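March, late, kettle on

Day one of sorting Grandma's recipe cards and I am so happy I could burst! The whole lot came over from Clastham in two old cookie tins, and I've typed up 39 of them already. My hand aches and I don't care. The first one out was the walnut cake (the real one, with the orange peel!) and I'd been sure it was lost for good.

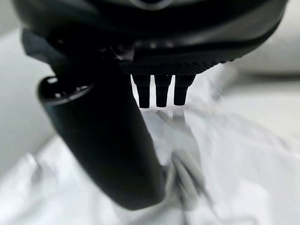 Three black prongs, all in a row.

She wrote on anything. Backs of envelopes, seed packets, a phone bill. The plum dumplings are on a bus timetable, and the number 67 bus has the sugar written right over it, so I had to hold it up to the lamp for ages. I think it says half a cup. I'll make it with half a cup and see.
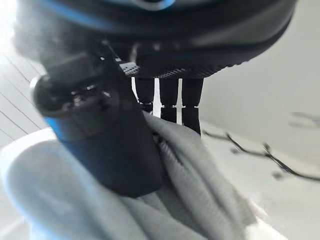

Then there's the soup. Four versions of the same soup! One says "no dill", one says "dill", one says "dill if company". I'm keeping them all, in her order, with her spelling. I want to call the book Lilach, after the bush by her back door, and print it small enough to stand up against a flour jar.

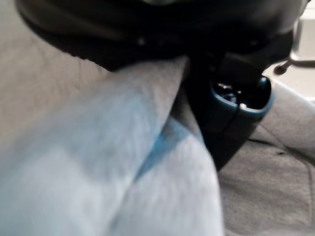

Covers are the next big question and I keep changing my mind. Dark red was the plan all winter. Tonight I'm leaning toward black with a bit of teal blue, like the rim around that rounded opening, only in thread along the spine. It would look so good on a shelf! Cream paper inside, and wide margins so people can scribble.
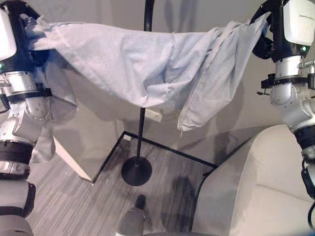

Tomorrow I start on the breads, and there's one marked Teshome bread that I've never tasted in my life. It wants a whole spoon of cardamom. I have half a spoon. Shop opens at eight, so I'll go before breakfast and have the dough rising by nine.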